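3.2 Kitchens and the drying of dishes

The households of the Prukico building were asked to keep their normal habits during the study. We were interested in how moisture stays on the surfaces close to the sink, and how the residents deal with it. In the interviews, most residents spoke first about the bathroom, and only later about the kitchen. However, the humidity records show that the kitchen has its own peak in the evening, after the dishes are washed by hand.

Four kitchens were selected for the detailed part. In all of them the residents leave the dishes to dry in the air.

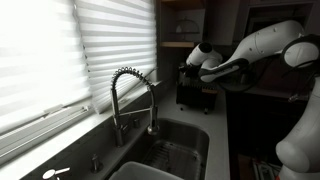 Figure 3. Sink and dish rack on the countertop.

3.3 Windows and ventilation habits

The second group of questions was about opening the window. Domínguez proposed that people open it when they feel the air is heavy, and our interviews agree with this only in part. Several residents told us that they open the window because of smell, and that they do not think about moisture at all. In December the window was opened for a shorter time, and seven residents did not open it on the coldest days.

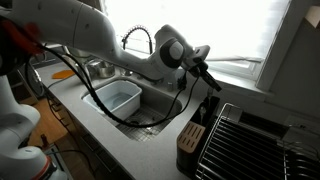 The cost of heating was mentioned in almost every interview. One resident explained that she prefers to wipe the glass with a cloth every morning than to lose the warm air. The same answer is reported by Dekel for older buildings, where the frames are less tight. We coded these answers as "saving heat", following the scheme of Rivadeneira, and we kept them separate from the answers about noise from the street.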